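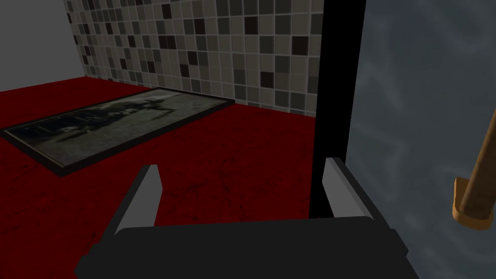 Search the manual Go
Home > Cells > Arkby > Gripper view

3.5 Setting the gripper view

1. Open the jaws fully. Close whatever dialog Fendemari has opened to congratulate you.

2. Set wrist speed to 40 and tilt until both fingers show over the red surface, with the framed picture beyond them.

Caution: the tiled wall is simulated. The collision report is long and very real.

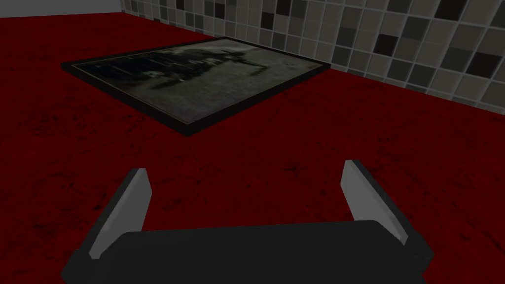 3. Save the pose as VIEW_5. Trornero accepts names with spaces, then loses them.

4. Wait 60 seconds before reloading. Clicking again restarts the wait.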